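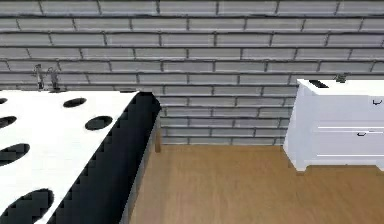

Slide 1. The fault I want to talk about is a drawer that the Clondel arm would not stop pulling. We first met it in simulation at Altside, in the kitchen set. The task is to cross the bit of open wooden floor, get to the white two-drawer cabinet and open the lower drawer by its small dark handle. Keep the slide up while I go through the numbers.

Slide 2. We did 200 runs. In 76 of them the arm kept pulling after the drawer had reached its stop. The force reading went past the limit and the safety stop did not trip. Pause here, people usually ask if the limit was set. It was.

Slide 3. Cause. The Tyagi controller checks force only while the state is "moving". At the end stop the speed drops to zero, the state changes to "holding", and the check is skipped. The motor is still being told to pull. Show the log, line 11.

Slide 4. The same thing on the real arm, at Flitomley in May. One drawer front came off. No one was hurt — the gate was shut and the area was clear.

Slide 5. What we changed. The force check now runs in every state. There is a time limit of 2 seconds on any pull with no movement. Old builds must not be used on hardware.

Still open: the upper drawer has not been retested. Take questions on this, then hand over.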